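We use cookies to keep your basket working and to count visits to the site. Accept all / Manage settings

The Kunevstead Mysteries - boxed set of eight paperbacks
Ebrahimi
Published by Nutau

All eight of Ebrahimi's Kunevstead novels, reset in a larger typeface and sold together in a card slipcase. The books have been out of print as a set for some years, and the early ones in particular have been hard to find in decent condition. The text follows the first hardback editions, with the chapter headings put back where the old paperbacks had dropped them.

Kunevstead is a small harbour town with a ferry, a failing hotel and more solicitors than it needs. The stories are told by the town's coroner's clerk, a widow in late middle age who is never named. She takes the notes at inquests and goes home with questions that were not asked. She has no official standing and the police are polite to her at best. Most of what she learns comes from paperwork: a receipt with the wrong month on it, a will copied out in a different ink, a tide table somebody has marked.

The first novel, The Wosidier Bequest, begins with the death of a retired piano dealer who has left his house to a family called Wosidier. No such family has ever lived in the town. The clerk is asked to write to them as a formality and gets a reply from an address that she knows to be a boathouse. It is the shortest book of the eight and a good place to start, although the hotel plot that runs through the later books does not get going until the second.

The middle novels are longer and slower. The fourth takes place almost entirely during one inquest, with the ferry cancelled and the witnesses all stuck at the hotel together. Some readers find it heavy going. The fifth goes back 20 years to the clerk's first winter in the job and can be read on its own. Anyone who dislikes an unresolved ending should know that the sixth stops with an arrest and the seventh picks up the following morning, so it is worth having both to hand.
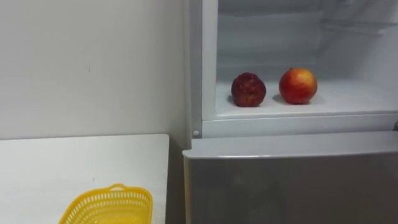

The last book has 51 chapters, many of them only a page or two long, and returns to the piano dealer's house. It settles the question of who wrote the letter from the boathouse. Please be careful with the back cover if you are new to the series, as the blurb gives away more than it should. We have asked for this to be changed at the next printing.

These are quiet books. The deaths happen before the story opens or out of sight, there is very little violence and the language is mild. There is a drowning in the third that is described at some length in the medical evidence. The humour is dry and most of it is at the expense of the hotel.

About this edition

Format: paperback, eight volumes in a card slipcase
Language: English
Extras: a map of the harbour in the first volume, and two short stories at the back of the last one
Spines: numbered in reading order

The two short stories were written for magazines and have not been collected before. One is set on the ferry. The other follows the hotel's night porter and takes place between the second and third novels, but it mentions something from the seventh, so leave it until the end.

The map has been redrawn. On the old one the lifeboat station was on the wrong side of the harbour mouth, and this caused a certain amount of confusion in the third book, where it matters.

The slipcase is a snug fit. The volumes come out most easily if you push from the open side with a finger behind the middle books - pulling on the tops of the spines will crease them in time. The case arrives shrink-wrapped inside a cardboard mailer.

Buying single volumes

Nutau is not selling the reset volumes separately at present. We do keep a small stock of the older paperbacks, usually the second, fifth and sixth. They are in the smaller typeface and will not match the set on a shelf. Condition is given on each listing.

Delivery and returns

Orders placed before noon are normally sent the same day. The set is too large for most letterboxes, so choose a delivery address where somebody can take it in, or use the collection option at checkout. Sets can be returned unread, with the slipcase undamaged. If a volume is missing or bound with pages out of order, tell us which one and we will replace that volume on its own.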